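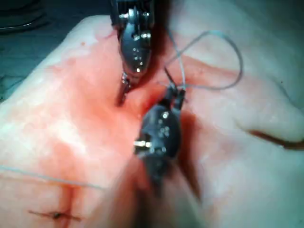
Care of Fine Needles and Thread in the Workshop
Arnemora Teaching Workshop — Bench Notes
Revised 27 February 2025

These notes apply to all benches at which curved needles and fine thread are used. Please read them before signing out a Barta tray.

Handling the needle
Hold a curved needle in the jaws of a driver and never in the fingers. Grip it a little behind the middle of the curve, clear of the eye or swage. Turn the tip along the arc of the needle; pushing it straight will bend it.

Managing the thread
Draw out only the length required for the next few stitches. Keep the loop high and open on the side away from the second instrument, and take up slack before tying. Do not grasp fine thread with toothed jaws — a crushed strand will part at the knot.

Cleaning up
Rinse jaws and hinges in cool water promptly after use, as hot water sets blood and protein in the joints. Brush around pins and screw heads with a soft nylon brush, dry with lint-free cloth and leave the jaws open overnight.

Sharps and storage
Count needles out and back in. Used needles go directly into the yellow container beside the Castell sink. Replacement thread is kept in drawer 12 of the Esau cabinet, sorted by colour and gauge. Stock is next reviewed in July.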